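From: kitchen fit-out supervisor, Wollura
To: Masanja workplace list
Date: Friday, February 16, 2018
Subject: Re: [masanja] What happens with the fitters when Setano comes?

> We are a small cabinet workshop and the owner wants to sign for
> Setano before winter. Our people are asking me if their hours will
> go down and I have no good answer for them. Is there somebody on
> the list who already lives with it? Please write also the bad
> things, the sales brochure I have already.

Hello all,

I can answer for our workshop in Wollura. We have used Setano since November, together with the planning program Sinside. We are 8 people on the floor. The hours did not go down, but the work is different now and I think you should tell this to your people before you sign.

Every job is first tried in Sinside, in a drawn room, before a real door is opened. This took me some time to accept.

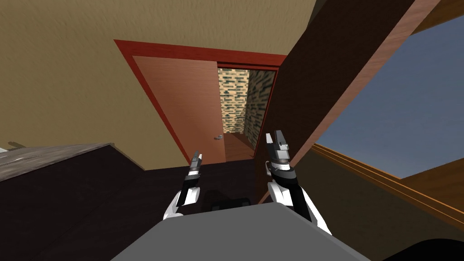

The person who changed job the most was our oldest fitter. Before, he went to the customer and measured, and now he sits three mornings a week and checks the rehearsal for reach and for bumps. He was not happy at first. Then he started to find mistakes that the program did not see. In a room like this one, with a doorway to a narrow hallway and a heavy beam across, he looks first at how the door stands when it is open, and what both arms can still do beside it. He knows this from carrying cabinets through such doors for most of his life. No course gave it to him.

About money: he kept his pay and his grade. We had to ask for this in writing. Please do the same, and do it early, when the owner is still in a good mood about the new thing.

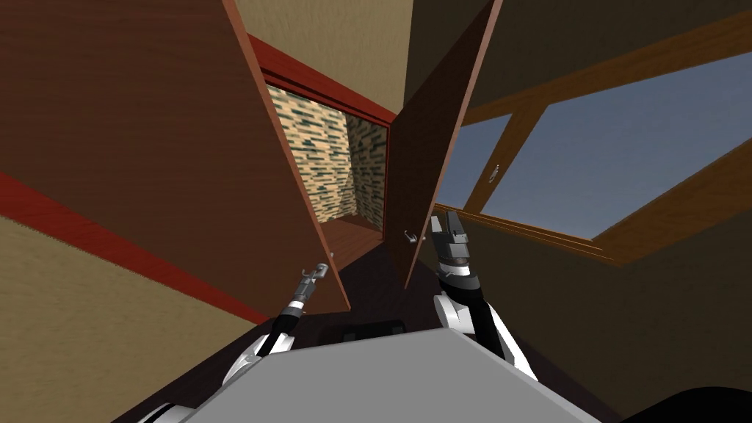
The younger ones learned quickly, maybe too quickly. After 90 days two of them could prepare a full job alone, but they had hung very few doors by hand. I was worried about it, so now each apprentice must do 80 hours at the bench before he gets a login. The owner called this old-fashioned. He agreed in the end, and I believe the quality of the checking is better for it.

Some bad things, as you asked. The screen work is tiring for the eyes and the neck. We had no proper chairs until January. Also people talk less during the day, and the lunch break became more important – I would not have guessed that.
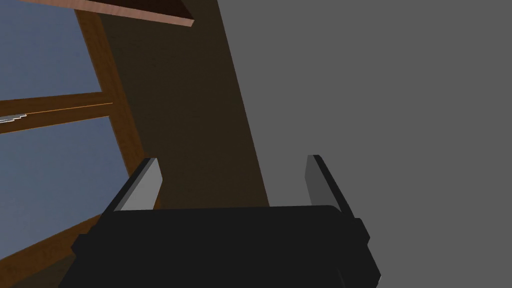 The second bad thing is the counting. Sinside keeps a number for every rehearsal, and when we came to 1000 the owner wanted to make a chart with names on it. We said no. Now the numbers are kept for the workshop together and not for each person. Look for this in your settings, it is switched on when you get it.

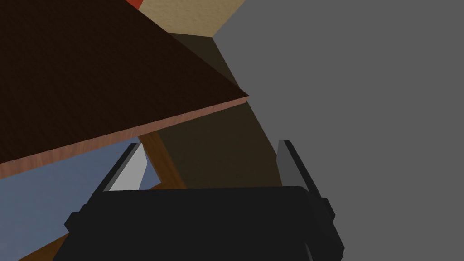 You asked also what the fitters really do when they check, because your people think it is only pressing a button. Mostly they go through it slowly and stop at the close views. Under a board, for example, with the two fingers open and a wooden post just behind the left one, our fitter will stop and ask how much space is left on that side. Then he writes a note, and another person reads it before the job is released. We have one hour each day for these notes and it is paid as normal work.

So my advice is to ask for the paid hour, the written grades and the bench time for apprentices. If you want, I can send our agreement, only I must first take out the pay table.

Sorry for the long mail and for my English.

Kind regards from Wollura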